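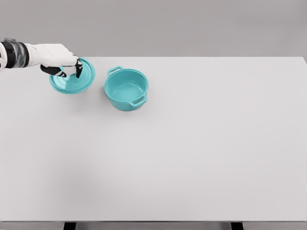 식탁 위의 청록색 뚜껑

할티 크라그(Hjalti Kragh) 씨의 집은 언덕길 끝에서 두 번째 집이다. 초인종을 누르자 안에서 "문 열려 있어요, 그냥 들어오세요!" 하는 목소리가 먼저 나왔다. 신발장도 아직 조립하지 못했다며 미안해하는 그를 따라 들어가니, 현관에서 주방까지 벽지를 뜯어낸 자국이 그대로 남아 있었다. 그런데도 이상하게 편안한 집이었다. 아마 주방 쪽에서 풍겨 오던 커피 냄새 때문이었을 것이다.

그가 이 집을 산 것은 9월이었다. 주방은 19년 동안 아무도 손대지 않은 상태였다고 한다.

"처음엔 싱크대 문짝만 갈 생각이었어요. 진짜로요. 그런데 문짝을 떼니까 경첩 자리가 다 삭아 있고, 장을 떼니까 뒤쪽 벽이 젖어 있고... 그러다 보니 바닥까지 가더라고요. 아내가 그때 저를 보던 눈빛을 잊을 수가 없어요."

결국 주방을 통째로 비우고 14주를 작은방에서 전기 주전자 하나로 버텼다. 설거지는 욕실 세면대에서 했다. 그래도 그 시절 이야기를 할 때 그는 내내 웃는 얼굴이었고, 라면 맛은 그때가 제일 좋았다는 말도 덧붙였다.

가장 공을 들인 곳은 창가 벽의 타일이다. 바게리(Bagheri)라는 작은 공방에서 주문한 유약 타일 336장을 부부가 직접 붙였다. 한 장 한 장 색이 조금씩 달라서, 붙이기 전에 거실 바닥에 전부 늘어놓고 며칠을 들여다봤다고 한다.

"저는 그냥 섞어서 붙이자고 했는데 아내가 안 된다고 했어요. 진한 것이 아래로 가야 한다고요. 지금 보면 아내 말이 맞죠. 아침에 해가 들면 위쪽이 환해지거든요."

줄눈 색을 두고는 꽤 오래 다퉜다. 그는 흰색, 아내는 회색이었는데, 캐스토(Castow)에서 나온 견본을 벽에 붙여 두고 지나다닐 때마다 보다가 어느새 둘 다 회색 쪽으로 기울었다고.

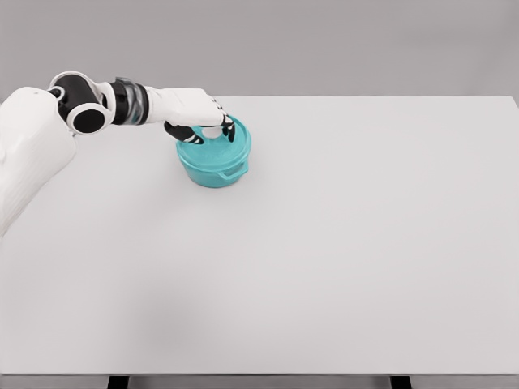
선반, 그리고 아직 못 한 일들

위쪽 수납장은 달지 않았다. 그 자리에 긴 선반 두 줄을 걸고 매일 쓰는 그릇만 올려 두었다. 먼지가 앉지 않느냐고 물으니 손사래를 친다.

"앉죠, 왜 안 앉겠어요. 그런데 매일 쓰는 그릇은 먼지 앉을 틈이 없어요. 안 쓰는 그릇은 이사하면서 다 나눠 줬고요. 할머니가 주신 수프 그릇만 빼고요. 그건 못 주겠더라고요."

후회하는 점도 있다. 콘센트를 너무 적게 냈고, 조리대 아래 서랍은 한 뼘만 더 깊었으면 좋았겠다고 한다. 조명은 세 번이나 바꿨는데 지금 것도 썩 마음에 들지는 않는 눈치였다.

다음 차례는 현관이다. 신발장 상자는 벌써 몇 주째 복도에 서 있고, 그 위에는 고양이 루카(Ruka)가 자리를 잡았다. 언제 조립할 거냐는 물음에 그는 고양이를 한번 쳐다보더니 "루카가 내려오면요" 하고는 커피를 한 잔 더 따라 주었다.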